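limside-bay-cell / README

Notes for the drive swap cell at Limside. Written fast, fix what's wrong. Last proper edit Fri 29 May.

What it is: one arm, one gripper, wrist camera, a drive bay with a caddy that goes in and out. Runs are logged in /runs, 2,762 of them usable. The rest are in /runs_bad, mostly homing errors, don't train on those.

Setup
Power up the arm first, then the camera. Wait for the green line in the log. Run home.py, then bay_zero.py. If bay_zero complains twice, stop and check the finger bolts — Dirk found one backed out in April and we'd been chasing it in software for 2 days.

Fingers: the perforated pair only. The old smooth ones are in Siebe's drawer, leave them there. Torque values are on the card taped inside the controller door.

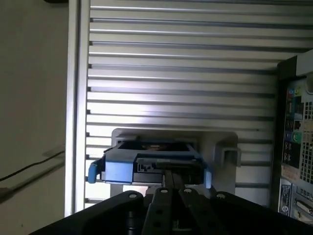 Insert speed is capped in config/bay.yaml. Leave the cap alone. Thijs tried it faster and the caddy latch started popping early, so now its locked to his login. Approach angle offset is in the same file, redo it after any finger change.

Looking after it
- wipe camera lens before every session, dry cloth
- check cable slack at wrist, full rotation both ways
- caddies wear at the latch. swap when it feels loose, spares from Van Rooij
- regrease at the interval in maint.txt (last done at cycle 3,199)

Known problems
Glare on metal throws off the edge finder, worse in the mornings. Marijke has a mask that helps, branch glare-mask, not merged yet. Force reading drifts after a long run — re-tare, dont restart.

Questions to Tineke Wuyts or Marijke Segers.

Recent
limside-bay-cell: finger change checklist
limside-bay-cell: reading the force log
folance-tools: camera calibration notes
enetard-common: controller backup and restore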